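CS 3353 Computer Hardware for Graphics
Hustum College, Unit 2 handout: What goes into video memory

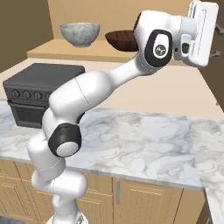

A graphics card keeps its working data in its own memory, usually called VRAM. The card can read system memory over the PCIe slot, but that path is much slower, so anything needed for every frame should already be on the card. Three kinds of data take up most of the space: geometry, textures and render targets. Geometry is the list of points and triangles that make up each object. A rounded surface needs many small triangles to look smooth, and a flat one needs few. On the robot arm in the rendered kitchen, the long curved links would normally take far more triangles than the boxy gripper housing, whose rectangular faces could be done with two triangles each. The thin seam lines between the links can be modeled as geometry or painted on as a texture. We will come back to that choice in Unit 3.

Render targets

A render target is a block of memory the card draws into. The size is width times height times bytes per pixel.

1920 x 1080, 4 bytes per pixel: 8.3 MB
2560 x 1440, 4 bytes per pixel: 14.7 MB
3840 x 2160, 4 bytes per pixel: 33.2 MB

One target is small next to the memory on a modern card. A real program has many of them. There are at least two for display (one being shown, one being drawn), a depth buffer, and often several more for lighting, shadows and motion. Some use 8 bytes per pixel, which doubles the figure. When a user moves from 1080p to 4K, all the targets tied to screen size grow by a factor of four. Textures do not grow unless the program also loads a higher quality set.

Textures

Textures are normally the largest item. An uncompressed texture of 4096 x 4096 at 4 bytes per pixel is 64 MiB. Smaller copies for distant objects, called mipmaps, add one third, for a total a little over 85 MiB.

Block compression reduces this. The card decodes the blocks in hardware as it reads them, so the texture stays compressed in memory.

BC1: half a byte per pixel, 8 MiB before mipmaps
BC7: one byte per pixel, 16 MiB before mipmaps

BC1 is fine for plain surfaces. It shows banding on smooth color changes, and it stores at most one bit of transparency. BC7 looks better and takes longer to create. Both are lossy. Do not confuse these with PNG or JPEG, which have to be unpacked before the card can use them. A small JPEG on disk can still be a large texture in VRAM.

Bandwidth

Capacity tells you how much fits. Bandwidth tells you how fast the card can read it.

bandwidth = bus width in bits x data rate per pin / 8

A 256-bit bus at 14 Gbit/s per pin gives 448 GB/s. At 60 frames per second, that allows 7.5 GB of reads and writes per frame at the very best. A PCIe 4.0 x16 link carries 31.5 GB/s in each direction, or 0.5 GB per frame. This is why a card that runs out of VRAM tends to stutter: data has to be moved across the slower link in the middle of a frame.

Reading the usage numbers

Monitoring tools often report memory allocated, which may be more than the program needs at that moment. Many games reserve extra space when it is available. If a tool shows the card nearly full and frame times are steady, there may be no problem. Look at frame times along with the memory figure.

Lab work

Use the Cernach machines for parts A and B. The Jostdale machines have a different driver version and their numbers will not match the answer sheet.

Part A. Work out the memory for one color target and one 4-byte depth buffer at each resolution in the table.

Part B. Run the Arsenault test program at 1080p and again at 4K. Record VRAM use and average frame time after the first 15 seconds of each run.

Part C. A level uses 63 textures of 2048 x 2048, with full mipmaps. Find the total size uncompressed, in BC1 and in BC7. Give your answers in MiB and show the steps.

Reports are limited to 2 pages. Put units on every number.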